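Progress report to the Demberg Fund, second period
Project: Warmer Homes in Govberg
Prepared by the project office, Plellotent Housing Association

1. Summary

In this period we continued the work on drafts and heat loss in the older rental homes of Govberg. The plan had 53 homes for the home visit and the first small repairs. All 53 visits are done, and in most homes the repairs were made on the same day. In five homes the work is not finished and we explain this in section 3.

The grant is spent according to the plan, with one change between budget lines which we ask you to approve (section 4).

2. Home visits

Each visit takes one morning or one afternoon. The adviser goes through the home with the tenant, looks at windows, outside doors, inside doors and radiators, and writes down where the cold air comes in. We learned in the first period that tenants know very well which room is cold, but they often do not know from where the cold comes. Therefore we now begin with the doors between the rooms. When a living room is heated and the hallway is not, the door between them matters a lot for the bill. 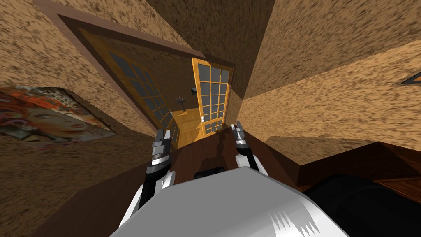 Open doorway between two rooms.

Many tenants told us that they keep the inside doors open the whole winter. Some do it from habit, some because the door sticks or makes noise. We added a simple door service to the visit: planing the lower edge, oiling the hinges and fixing a brush strip where the tenant wants it. This was not in the original plan, but it costs little and tenants ask for it.

The leaflet was also rewritten. The first version had too many technical words. The new one has two pages, and the text was tested with tenants in the Barreto buildings before printing.

3. Work not finished

In five homes the repairs are waiting. In two of them the window frames are in such bad condition that sealing makes no sense, and the owner must decide on replacement. In the other three we wait for glass that the supplier delivered in the wrong size. New glass is promised for March.

Double doors with glass panes take more time than we planned - the putty is old and each pane must be checked separately. For the next period we have put more hours on this type of door.
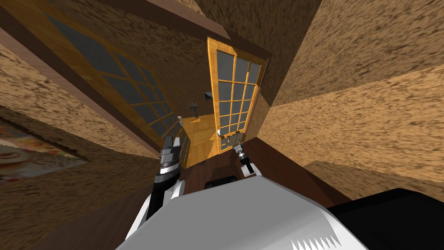 4. Budget

Spending on materials was lower than planned and spending on labor was higher. We ask for your permission to move the remaining amount from materials to labor. The total of the grant stays the same. The full table of costs was sent separately with the receipts.

5. Next period

We will finish the open homes, repeat the temperature readings in the Barreto buildings and send a short questionnaire to all tenants who had a visit. The results will be in the final report.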